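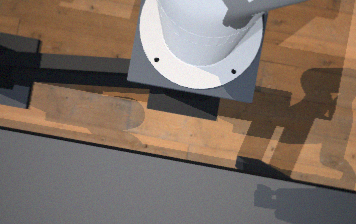 White base on a square gray plate, wooden tabletop. Computer rendering.

Purchasing and Stock Coordinator
Gedetti Baking Supply, Landero warehouse
Full time, 40 hours per week, permanent
Applications close 21 February 2021

Gedetti sells flour, sugar, yeast, fats, nuts and packaging to bakeries, school kitchens and small restaurants. We buy by the pallet and deliver by the bag. The office and warehouse are in the same building in Landero, and we run a smaller cold store at Lado for butter, fresh yeast and frozen fruit.

Our current coordinator is moving to the sales side and we need someone to take over the job. You would report to the operations manager, Nhàn Lưu, and share an office with accounts and dispatch. There are 18 of us in total across the two sites, including drivers.

What the job is

Most of the week goes to keeping the right stock on the shelves. You look at what has sold, what is on order and what the customers have told us is coming up, and you place orders with suppliers. Flour and sugar are steady. Nuts, dried fruit and anything seasonal need more thought, and prices on those move a lot between the fall and Easter.

You will also:

Raise purchase orders and check confirmations against them, line by line. Suppliers change case sizes without telling us and we want it caught before the truck arrives.
Book delivery slots with the warehouse. We have one dock at Landero and it is busy until mid-morning.
Keep the stock system up to date, including lot numbers and best-by dates.
Run cycle counts with the warehouse team and look into any differences. We do a full count in July.
Deal with short deliveries, damaged bags and rejected loads, and get the credits through.
File specification sheets and allergen statements for every product. Customers ask for these often, usually the day before their own inspection.
Answer questions from sales about what is available and when. Expect a lot of these on Monday mornings and in the weeks before Thanksgiving.

One day every second week you would work from Lado. The cold store has its own stock and its own routines. Warm clothing is supplied. You need to be comfortable spending an hour or two at a time in a refrigerated room.

The job is mostly at a desk, with regular time on the warehouse floor. You will sometimes lift bags for a count or a check, so tell us if that is a problem and we can talk about how to arrange it. Flour and nut dust are present in the building. The job is not suitable for someone with a serious nut or wheat allergy.

What we are looking for

At least 3 years in purchasing, stock control or a similar job. Food experience is useful but we have hired well from building supply and hospital stores.
Good working knowledge of spreadsheets. You should be able to build a simple reorder report without help.
Clear written English. A lot of the work is short emails that must not be misunderstood.
A driver's license and a way to get to both sites. There is no bus to Lado before noon.

Spanish or Vietnamese would be a plus. Several of our customers, among them the Hồ bakeries, prefer to order by phone in Vietnamese, and at the moment those calls all go to Nhàn.

You do not need a degree. If you have one, fine, but it does not change the pay.

Hours and pay

Monday to Friday, 7:00 to 3:30, with a half-hour unpaid lunch. The early start matches the dock. In November and December we ask for some Saturday mornings, paid as overtime and agreed at least two weeks ahead.

Pay depends on experience and will be stated in writing before a second interview. Health insurance starts after the first full month. Paid vacation is 4 weeks, not counting public holidays, and we ask that none of it be taken in the first half of December or during the July count. Staff can buy any stocked product at cost.

The first three months are a trial period. Your predecessor stays in the building and will work alongside you at the start, then be on hand for questions.

How to apply

Send a resume and a short letter to the operations manager, Nhàn Lưu, by email or by mail to the Landero office. In the letter, tell us about one time when stock was wrong and what you did to find the cause. Half a page is plenty. Please say when you could start and whether you have any vacation already booked.

We will hold first interviews by phone. Second interviews are at Landero, last an hour and a half, and include a walk through the warehouse and a short exercise with an order sheet. Wear closed shoes and leave jewelry at home. Masks are required throughout the building.

Everyone who applies will get a reply, including people we do not interview. We will ask for two references after the second interview and will not contact your current employer without your permission.

No agencies, please.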